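# Pindetti (storytelling game)

**Pindetti** is a spoken storytelling game for three or more people, played with a bag of small objects and no board at all. I've been running it on Friday evenings in Clerham for years, so when this wiki asked for an article I put my hand up straight away (and then took until May to write it, sorry!).

## How it's played

One player, called the Oh, draws an object from the bag and starts a story with it. The name comes from the noise everyone is meant to make when the object appears. The Oh talks until the sand timer runs out, then passes both the object and the story to the left. The next player has to keep the thing in the tale, but may change what it is. A thimble can become a bell, a bucket or a very small hat.

After 3 full rounds the last speaker has to bring the story home. There are no points in the Clerham rules. The Priltport rules do score, and I've never got on with them – people start performing for the tokens and the stories go all jumpy.

## Objects

A standard bag holds 10 objects. Most groups make up their own from kitchen drawers, sewing boxes and whatever turns up at jumble sales, and I'd say the odder the better, as long as it fits in a hand and has no sharp bits. Keys are overused. So are shells, though I still keep one in mine, because children love them!

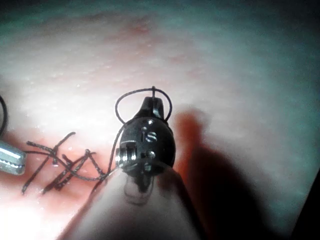

*Surgical instrument, with the letters "IS" on its black head.*

Some players like a themed bag (all seaside, all workshop), which makes for a calmer game and suits beginners. I prefer a proper muddle.

## History

The game grew out of the winter story nights at Priltport, where it was first played with buttons. A little rule booklet followed, and the first printing of 426 copies went mostly to libraries and schools. The second edition ran to 3,480 and added the timer, which I grumbled about for a whole winter and now wouldn't be without.

## Variants

- **Quiet Pindetti:** the object is passed in silence and the story told in mime.
- **Long Pindetti:** every object in the bag goes into one story. Bring sandwiches.
- **Backwards Pindetti:** the first player tells the ending. Great fun with teenagers, hopeless after supper.

## See also

- Round-robin story
- Story bags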